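Gurkimeo Brings Brikier Shape Sets to Mansilla

Mansilla, June – Gurkimeo, the small maker of learning toys, announces that its Brikier sets are now available in Mansilla through the Bokard shop. The sets are made for children who are learning to compare shapes, and for the adults who sit with them on the floor.

A Brikier set is built on two kinds of pieces. The red foam block is the sorter and has openings on its top face, among them a star, an oval, a round hole and an arch. The blue block is tall and narrow, with a half-round notch cut into its end. A dark stand with a curved upper edge is also offered, and it can be fixed to a table with 2 screws.

The red sorter block and the dark stand
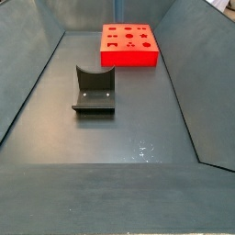 The blue block with its half-round notch
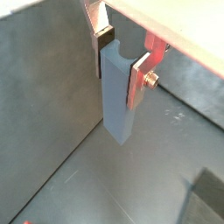
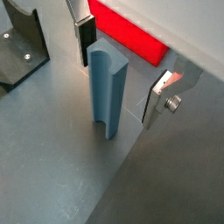
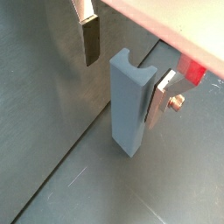 In the last school year Gurkimeo delivered 3,922 sets, most of them to kindergartens and toy libraries. Many teachers wrote to us that the first sets were too complicated, with too many colors at one time. We have listened to this. The new edition keeps to few colors, and the printed guide is now 8 pages long, with large drawings and short sentences.

The guide proposes simple games for two children. One child closes the eyes and feels the notch with a finger, the other looks for something in the room with the same curve – a cup, a spoon, the back of a chair. It also explains how to clean the foam with a soft cloth and a little water.

The Bokard shop will keep an open table in the afternoons during June, where families can try the pieces before they buy. Entrance is free. The set costs 35 euros, and the stand can be ordered separately. Schools in Mansilla may ask for a set on loan at the counter of the shop.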